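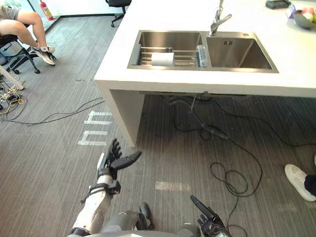

Diário > Casa > Cozinha

Durante nove anos lavei a louça numa cuba única e vivi em paz. Depois fiz uma reforma, e quem faz reforma passa a ter opiniões sobre cubas. Agora defendo a cuba dupla em jantares, com gente que só tinha perguntado onde era o banheiro.

A teoria é linda: de um lado se lava, do outro se escorre. Na prática, o escorredor fica atravessado na cuba da esquerda e vira prateleira. Papel-toalha deitado, garrafa em pé no canto, e a louça que espere a vez dela. O Aksel Thoroddsen, que me convenceu a gastar o dinheiro numa ilha, chama isso de "uso flexível do espaço". Eu chamo de bagunça com ralo.

Também fui contra carpete perto de pia. Continuo contra, e continuo perdendo a discussão.
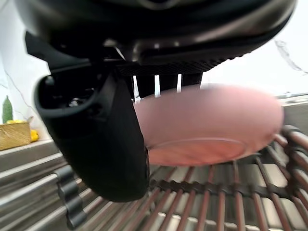
Foto: arquivo do blog

As tigelas de plástico são outro capítulo. A cor-de-rosa pesa tão pouco que qualquer esbarrão a manda passear, e o fundo tem aquele anel que guarda água com uma dedicação comovente. A Seul-gi Kwak recomenda apoiar a tigela inclinada nas varetas, nunca de boca para cima. Testei por 2 semanas e ela tem razão, o que me irritou bastante.

Em janeiro prometi comprar um escorredor maior, da Rakeck. Ainda não comprei. O papel-toalha teria que morar em outro lugar.

6 comentários · 19 compartilhamentos

Contato | Voltar ao topo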